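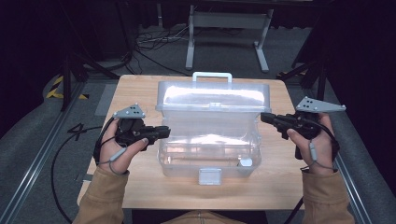
3.2 Why we kept coming back to the clear box

I should say straight off that the clear box was my idea, and that Khrystyna Tkachuk wanted to leave it out. Our survey of household storage in Listville had already thrown up 58 kinds of container (baskets, tins, shoe boxes, a surprising number of old biscuit tubs) and she thought see-through plastic was dull. I didn't, and I still don't! When we asked people what they'd reach for if they had to tidy a shelf that afternoon, the lidded clear box with a handle came up again and again, well ahead of anything woven or cardboard.

So what do people like about it? Mostly they said they could see what was in it without taking the lid off. That sounds obvious, but when we went through the home diaries from March it wasn't quite so simple. A clear wall helps a lot when there are a few biggish things inside. Once the box is stuffed full, all you can see is whatever got pushed up against the side, and one person in Vaher wrote that she'd bought a second sewing kit while the first was sitting in a clear box at eye level. Frosted lids made this worse for boxes kept on low shelves, where people look down at the top and hardly see the walls at all.

The handle is the other thing, and I'd badly underrated it. We had 709 diary entries that mentioned moving a box from one place to another, and the ones with a handle on the lid got moved far more often, even when they were heavier. Some people simply never trusted the latch, though. Vsevolod Panasiuk, who did most of the home visits in Starnlow, noticed that they would lift by the handle and then slide the other hand underneath before taking a step. I do exactly the same at home, so I can hardly talk.

Then there's the wall of the box, which I'd never given a thought to before we started. With the lid off and the box tipped over for emptying or wiping, the edge is the bit you get hold of, and on this sort of plastic it can be awkward to see where the edge is. You get the table showing through it, and a bright streak wherever the light lands. Figure 4 gives a fair idea.
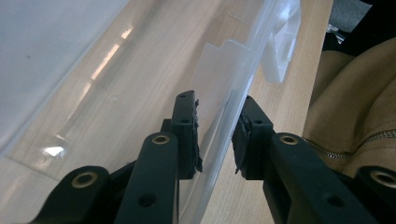 Figure 4. Wall of a clear plastic container held between two foam pads, with the grain of the table showing through.

Older people in our group raised this more than anyone. Of the 17 who were over seventy, most said they found the edge by touch, running a thumb along until it dropped off. A few had put a strip of coloured tape round the rim, a lovely cheap fix that we've suggested to Vuteck for their next range (no reply so far, but I live in hope).

We also timed people putting a mixed pile of small things away, with 45 seconds allowed for each go. I won't make too much of the times, as the pile wasn't the same in every home and some people stopped to chat. What did stand out was how many left one small item rattling about in the bottom and closed the lid anyway, quite happily. Khrystyna has a theory about that, and she sets it out in Section 3.3, where we get on to labels.

Filed under: Home and Storage Studies > Working Papers

Contact the authors | Copyright and reuse | Back to top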